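Manta estampada Utau, con colcha acolchada a juego

Ref. 2482 - Ropa de cama - Línea Utau

La manta Utau es la pieza de más abrigo de nuestra ropa de dormitorio y la que lleva más tiempo en el catálogo. Se vende sola o en conjunto con la colcha acolchada de la misma línea. Las dos se fabrican en poliéster, se lavan en casa y se entregan dobladas en bolsa de tela con cremallera.

Manta

Tejido de pelo corto por ambas caras, con estampado de hojas y flores en crema, rosa y marrón suave. El dibujo es el mismo en toda la superficie y no tiene sentido de arriba o abajo, de modo que se puede girar en la cama para repartir el desgaste. Remate perimetral con ribete estrecho en tono beige verdoso, cosido con doble pespunte. Las esquinas son rectas.

Colcha

Acolchado de rombo pequeño, en rosa pálido y blanco. Pesa menos que la manta y se puede usar encima de ella o sola en entretiempo. El relleno es ligero y va sujeto por el propio pespunte, por lo que no se desplaza con el lavado. Conviene saber que el acolchado pequeño se engancha con más facilidad que uno liso: anillos, cremalleras y uñas de gato pueden sacar algún hilo. Los hilos sueltos se cortan a ras con tijera, nunca se tira de ellos.

Uso diario

El conjunto está pensado para una cama que se usa también de día: para sentarse, para dejar la ropa antes de guardarla, para doblar la colada. El pelo de la manta recupera la forma al sacudirla y el estampado disimula las arrugas. Con prendas oscuras recién lavadas recomendamos esperar a que estén secas del todo antes de dejarlas encima, en especial las negras de algodón durante los primeros lavados, que pueden soltar tinte sobre los tonos crema. 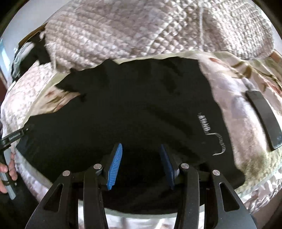
Macario Bañuelos comenta que a él lo que le preocupaba era la pelusa: tiene casi toda la ropa negra y con su manta anterior acababa pasando el rodillo cada mañana. Con la Utau dice que las dos primeras semanas soltó bastante y que después del segundo lavado dejó de notarlo. Le habría gustado que la colcha se vendiera también en gris.

La pelusa de los primeros días es normal en los tejidos de pelo. Se reduce mucho lavando la manta sola antes de estrenarla, en frío y sin suavizante. Por ahora no hay colcha gris prevista en esta línea.

Lavado y secado

Manta: máquina a 30 grados, programa delicado, centrifugado bajo. Secar tendida o en secadora a temperatura mínima. No planchar.

Colcha: máquina a 30 grados, separada de prendas con velcro o corchetes. Admite secadora suave - sacar y sacudir a mitad de ciclo para que el relleno no se apelmace.

No usar lejía en ninguna de las dos piezas. En lavadoras pequeñas, lavar manta y colcha por separado.

Medidas y composición

Manta: 200 x 240 cm. Poliéster 100 %.
Colcha: 200 x 250 cm. Exterior y relleno de poliéster.
Garantía: 3 años contra defectos de costura y ribete. No cubre enganches ni desteñidos de otras prendas.

Las medidas se toman con la pieza extendida y sin tensar. Puede haber una variación pequeña tras el primer lavado.

Pedidos y cambios

La manta suelta se sirve con la referencia 2482 y la colcha suelta con la 837. Para el conjunto basta indicar la primera y marcar la casilla de colcha a juego. Se admiten cambios con la bolsa original y sin lavar. Las consultas sobre costuras o ribetes las atiende Mélanie Dufour en el correo de posventa; ayuda mucho adjuntar el número de pedido.

Ficha revisada el 3 de diciembre de 2020.

Artículos relacionados

Sábana bajera Griner, algodón
Funda nórdica Esau, estampado de hojas
Manta de sofá Erdős, pelo corto
Cojín acolchado Utau, rosa pálido
Bolsa de tela con cremallera para mantas
Rodillo quitapelusas con recambio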